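The owner of the Jurano sorting room starts most mornings by wiping down the belt. It is a job she could hand to someone else, and she has tried to a few times, but she says she can tell when it's been done in a hurry.

"You get gray streaks along the rail," she says. "Then the first hundred cups go over the streaks, and then they've all got to be washed again."

Jurano rents out plastic tableware for school picnics, company lunches and church suppers. Cups, trays, bins, pitchers. Everything comes back mixed together, and everything has to be sorted by kind and color before it goes out again. The company took over the space from a print shop called Motico, and the long white table was built after the move.
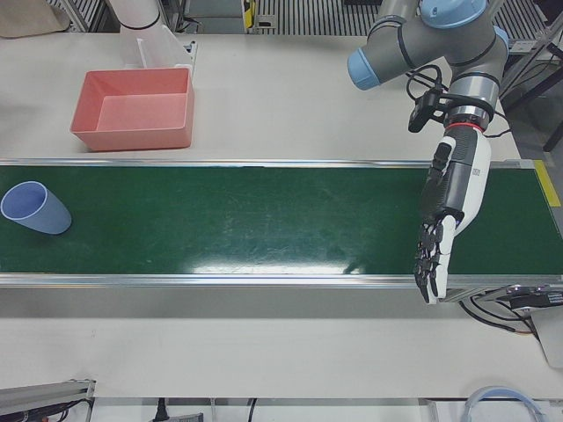

PRATO, October 18, 2024

The belt is green, and she picked it for the cups. Most of the stock is blue or pink, and she wanted both to stand out.

"We had a white one first," she says. "White was fine for the blue. The pink looked washed out by four in the afternoon, and people's eyes were tired. With green you just see the thing."

The cups are the hardest item to handle. They are light and wider at the mouth than at the base, so they tip over and roll in a curve. She used to insist that they be stood upright. Now she doesn't care how they travel as long as they stay between the rails.

"A cup on its side is still a cup. I spent 5 months fighting that and I wish I hadn't."

The bins go on the table past the belt, close enough to reach without stretching. She likes them low, with rounded corners, because square corners hold crumbs. The first order was for 2000 cups and far too few bins, bought from a wholesaler called Jayawardena that was clearing out a warehouse. She has been adding bins ever since.
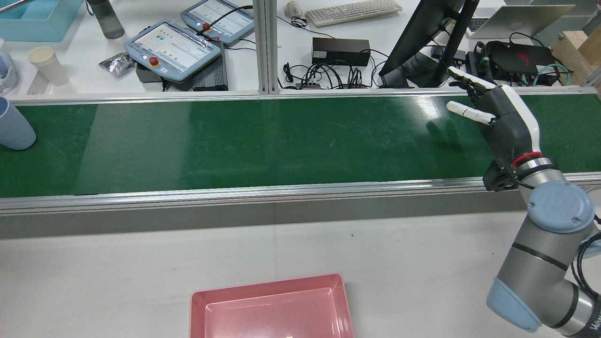 The pink trays came later and are now what customers ask for most. They stack well and the raised rim keeps a drink from sliding off. The last full count, done before the summer, came to 3627 pieces, and 539 of those were trays. She expects the tray number to go up.

What does she do about clutter? She laughs at that one. The side of the table behind the belt fills up no matter what she says.

"Paper cups, water bottles, somebody's snack bag. I clear it at night and it's back by lunch. My rule is that it stays on that side. Nothing personal goes on the belt."

She is less relaxed about the lights. They shine off the green surface, and on a bright day the glare makes it hard to spot a scratch. She has a quote for softer ones and plans to have them put in during November, when orders slow down.

Until then she checks the cups by hand, running a thumb around each rim.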